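Housing and Fair Treatment, Unit 4: Agents' Duties in Advertising and Letting
Course notes, Wednesday group. Tutor: Iveta Bartoš

4.1 Scope
This unit deals with what a letting agent may say to the public and how an agent must treat applicants. Landlords acting alone are covered in Unit 5.

4.2 Direct and indirect refusal
A direct refusal names the ground: "no couples of the same sex". An indirect refusal applies a rule to everyone, but the rule falls harder on one group. A requirement that joint tenants be married is the usual case. Intent need not be shown for the second type, though it may affect the remedy.

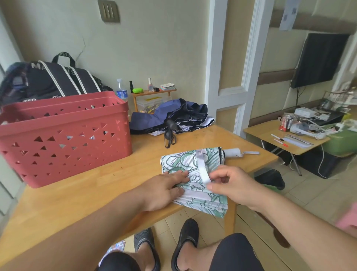
Folding a patterned umbrella at a table.

4.3 Case study: the Windisville lettings
The agency Mikuš handled 167 applications for flats in Windisville. Of these, 116 came from households with two adults. Kristaps Rebane, reviewing the files, found 21 in which the agent had written a remark on the applicants' relationship. No such remark appeared on any accepted file. The agency argued that the notes were private and had played no part in its decisions.

Points to consider before the seminar:
- whether a private note can be evidence of a reason
- who bears the burden once a pattern is shown
- whether the landlord is liable for the agent's notes

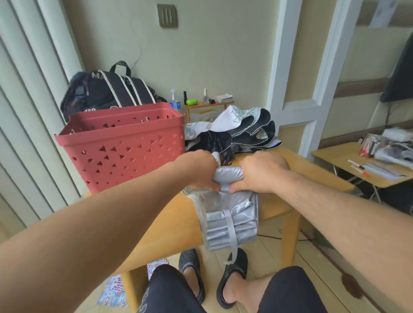

4.4 Reading
Bartoš, course reader, chapter on agency and liability. The Gestow decision is in the same chapter; read the dissent as well. Written answers to 4.3 are handed in at the start of the seminar, on one side of paper.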